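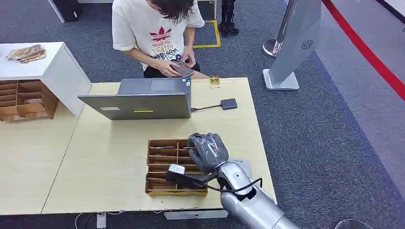 Attachment 1: sorting tray on the table, cabinet with the lower compartments to the left

Ticket 4000
Product: Flamley sorting tray, wooden, open top
Status: Open (reopened by customer)

Problem as reported
Envelopes stick in the tray. Small ones drop in and come out again without trouble. Anything thicker than a single folded letter has to be pushed down and then picked out by one corner, which tears it. The Flamley leaflet says the slots take "all everyday post". I'd like to know whose post they tried.

Reply from Flamley support
Boards can swell in a damp room. Please move the tray away from any outside wall, leave it empty for 14 days and try again.

Customer
I'm not convinced. The white cabinet beside the table has wooden compartments in the lower part, built much the same way, and it lives in the same room. Those give us no bother at all. If damp were the cause I'd expect both to be tight. I'll do the 14 days, but I want it noted that I said so.

Customer, after the wait
No change. Same envelopes, same slots, same tearing. Post has been piling up on top of the cabinet in the meantime.

Reply from Flamley support
Thank you for trying that. Some trays were sent out with dividers from Stonov, which are a little thicker than ours. Could you check the underside for a Stonov stamp? If there is one, a light sanding of the top edges normally cures it.

Customer
There's a stamp. I have sanded two of the dividers as asked. The envelopes now go in more easily and get stuck lower down, as I'd have guessed, seeing that the top edge was never where they jammed. Your instructions only deal with the part I can reach.

I also don't follow "normally cures it". How many people have tried this, and did any of them write back?

Reply from Flamley support
We can offer a set of Singhal spacers, which widen each row by taking out every other board.

Customer
So I'd have half the slots. We bought the tray for the number of slots. Please send either a tray with the thinner boards or the refund form. I'm not sanding the rest.

Action
Replacement requested from the Povov warehouse. Customer asked for the board thickness in writing before anything is sent. Waiting on Povov.

Related tickets
Tray rocks on a flat table
Row labels won't stay on bare wood
Cabinet compartments: can the shelves be moved?
Povov warehouse: collection of returned trays

Last updated 3/4/20

Contact Flamley support | Copyright Flamley | Back to top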